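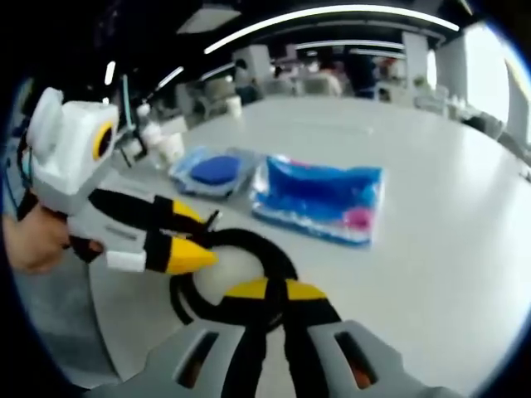
Sorting Packaged Supplies on a Shared Work Table

By Amna Hashmi

Small supplies arrive in a lot of different packaging: flat trays, blister cards, zip bags, boxes with one flap torn. Left alone they end up in a heap at one end of the big table, and people order things the office already has. This page explains how to go through a heap like that, decide what to do with each package, and put it where the next person will find it.

The method works for any open office or workshop with one large table and a set of shelves. One person can do it in an afternoon. Two people can do it faster if one sorts and the other writes labels.

What you need

A large table, preferably a light-colored one. Clear plastic is hard to see on dark wood.
Shelf bins in two sizes. We use the Jurkberg open-front bins.
Zip bags, small and medium.
Paper labels and a permanent marker.
Wide clear tape.
Scissors with blunt tips.
A recycling box and a trash bag.
A notebook or a spreadsheet for the stock list.

Check that the marker writes on plastic before you start. Some of them wipe off with a thumb.

Step 1: Make room

Clear half of the table. You don't need the whole thing, and in a shared room you probably won't get it. Ask people to pull their tools and cables back to their own side, and send a message in the morning so they have time to finish what they're doing.

Wipe the surface and let it dry. Paper-backed packages pick up moisture and the print smears.

Put the recycling box on the floor next to you. If it's on the other side of the room, the empty packaging will pile up on the table and get mixed in with the full packaging.

Step 2: Lay the packages out flat

Take packages from the heap and set them down one at a time, printed side up, with a little space around each. Don't stack them. A clear tray lying on another clear tray looks like one tray, and small parts can slip between them.

At this stage don't open anything. You are only finding out what is there.

If you have more than fits on the table, do it in rounds. Finish one round completely, including the labels, before laying out the next.

Step 3: Divide into four groups

Move the packages into these groups:

Sealed and identified. The package is closed and says what it contains.

Opened and identified. Somebody has used part of it, but the print or the label is still readable.

Not identified. No label, or a label that only means something to the person who wrote it.

Empty. More common than you would think. Trays get put back after the last piece is taken out.

The sealed group goes fastest, so start with it. Read the name and the size on every package, including ones that look the same. We once had two cards of screws in identical packaging, M3 and M4, sharing a bin for most of a year.

Step 4: Deal with the opened packages

Keep the original packaging if it still closes. It already has the part number on it, and a tray with shaped compartments protects its contents better than a bag does.

If it doesn't close, you have two choices.

Tape it. This is fine for flat trays and for boxes with a torn flap. Fold the end of the tape under to make a tab, so the next person can lift it without scissors. Don't run tape across the printed name.

Bag it. Cut out the part of the card or backing that has the name and number, and put it in the zip bag with the contents, facing out. Press the air out before closing. For sharp items, use the blunt scissors to cut a piece of card and slide it in behind them.

Contents that have to stay clean should not be moved to a bag. If the packaging is open and you can't tell how long it has been open, set the package aside and ask whoever ordered it.

Step 5: Find out what the unidentified ones are

Start with the order history. Most suppliers print a stock number somewhere, often on the back or along the sealed edge, and you can search for that number in your old orders. Hold clear packaging at an angle to the light – embossed numbers are easier to read that way.

If the order history doesn't help, put the package in an "Ask" bin and leave the bin at the end of the table with a sheet of paper next to it. People walk by and write on the sheet. Eduardo Sequeira identified half of our first Ask bin while waiting for a phone call.

Set a limit. Ours is 12 working days. After that, anything without a name on the sheet goes to the give-away shelf, or gets disposed of properly if it's a battery, an adhesive or a chemical. Check your local rules for those.

Step 6: Label the bins

A useful label has three lines:

What it is, in the word people in your office use
The size or type
The supplier's stock number, for reordering

Put the common word first. Our first labels used the catalog names, and Qiuyue Lei pointed out that "fastening, hook-type, adhesive" was not what anyone would look for when they wanted sticky hooks.

Write on the label before you stick it to the bin. Place it on the front lip, and cover it with clear tape that extends past the paper on all sides.

If your shelves are numbered, add the shelf number in the corner. Ours run in the 300s, left over from an older system. Cable ties live at 356 and there was no good reason to change it.

Step 7: Fill the bins

Stand flat packages on edge, like files in a drawer, with the printed side toward the front. You can then flip through them with one finger. Packages that slump can be held up with a piece of stiff card.

Opened packages go in front, sealed ones behind. People take the first thing they touch, so the opened one gets used up first.

Don't fill a bin past the lip. If something doesn't fit, use the larger bin or move the spares to a high shelf and note it on the label: "More on top."

Heavy things go on the lower shelves. Small, light, often-used things go between waist and eye height.

Step 8: Write the stock list

Keep it short. Item, shelf number, and the point at which to reorder. Ji-hoon Byun set ours up with exact quantities for every item, and it was out of date within a month. Now the list says only "reorder when you open the last package," and for a few items with slow delivery it says 5 packages instead.

Print a copy and hang it at the end of the shelves. A pencil on a string is worth adding.

Keeping it in order

New deliveries get one spot on the table, marked with colored tape. Whoever opens the delivery box puts the packages on their shelf the same day. If they can't, they leave the packages in the taped area and nowhere else.

Once a month, go through the taped area and the Ask bin. With two people this is a short job.

Common problems

Labels fall off. The bin was dusty or greasy. Wipe it with a little rubbing alcohol and use a fresh label.

Bags spring open. They are too full, or there's grit in the zip. Use a size larger.

Trays crack when you open them. Older clear plastic gets brittle, especially on a shelf in direct sun. Cut along the seal and don't pull, then move the contents to a bag.

People put things back in the wrong bin. Look at where the two bins are. If they're side by side and the contents look alike, move one to another shelf.

The same item turns up in two places. Pick the shelf closer to where it's used, move everything there, and correct the list before you do anything else.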